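**Cell Technician, Two-Arm Tabletop Workcells (full-time, on site)**

Rutkowska Automation invites applications for the position of Cell Technician at its Vurkerel site. The technician will be responsible for the setup, daily care and repair of the two-arm tabletop cells used by the Manipulation Group. The position reports to the Laboratory Operations Manager and is available from October.

## Background

The Vurkerel site operates 4 enclosed cells. Each has two arms on a shared mounting bar, an extrusion structure, three wall panels and a replaceable tabletop surface. The cells run household object tasks for most of the working day, and the same cell may be changed over more than once in a shift. Until now, maintenance has been shared among the operators. The workload has grown past what that arrangement can support, and the company is creating a dedicated post.

The technician will not write task software. Applicants who are mainly interested in programming or machine learning should consult the separate listings from the Zatov office.

## Duties

The technician will:

- carry out the start-of-day check on every cell, including joint homing, gripper travel, lighting and emergency stop
- inspect the cable runs on both arms and re-route or replace any that rub, pinch or pull tight at full reach
- replace gripper fingertips and record the change in the cell log
- check the torque on the base mounts and the mounting bar every 200 operating hours
- perform the full service every 400 operating hours, with the cell locked out and tagged
- change tabletop surfaces and object sets according to the posted schedule
- diagnose faults in wiring, connectors and small control boards to the level of board replacement
- keep the spare parts cabinet stocked and place orders through the Dristska purchasing system

Cable care takes up more of the week than any other duty. The arms carry their cables on the outside of the links, with slack left in loops so that the upper joints can turn freely. Too little slack strains the connector, and too much will catch on the other arm or on an object in the work area. The technician is expected to judge this by hand and by eye, moving each arm slowly through its range before the cell is released to operators. 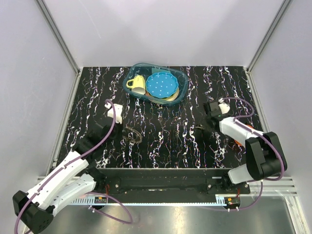
Changeovers require similar attention. Trays, dishes and small loose items must be set out within reach of both grippers, and the surface must be fastened flat so that a fingertip cannot lift an edge. After each changeover the technician runs the short reach test and signs the cell back into service. A cell that fails the test twice remains out of service until the cause has been found and written up.

## Required qualifications

- A two-year technical degree in mechatronics, electronics or a related field, or equivalent work experience
- At least 3 years of hands-on work with electromechanical equipment
- Ability to read wiring diagrams and simple mechanical drawings
- Competence in crimping, soldering and the use of a multimeter
- Clear written English - the cell log is read by every shift

Experience with small robot arms is helpful but is not required. Training on the company's own cells is provided during the first weeks of employment.

## Working conditions

The position is full-time and based in the laboratory. Much of the work is done standing or leaning into an enclosure, and some of it is done kneeling to reach connections below the tabletop. Reasonable accommodations will be made for qualified applicants with disabilities. One Sunday shift per month is required for longer repairs, with a weekday off in exchange.

## How to apply

Applicants should submit a resume, the contact details of two references and a one-page account of a repair they carried out themselves. The account should state what the fault was, how it was traced and what was done to keep it from coming back. Photographs and sketches may be attached.

Selected applicants will be invited to Vurkerel for an interview and a practical exercise at the bench. Travel costs within the region will be reimbursed - please keep all receipts.

Rutkowska Automation is an equal opportunity employer. Applications are reviewed as they arrive, and the listing will be withdrawn when the position is filled.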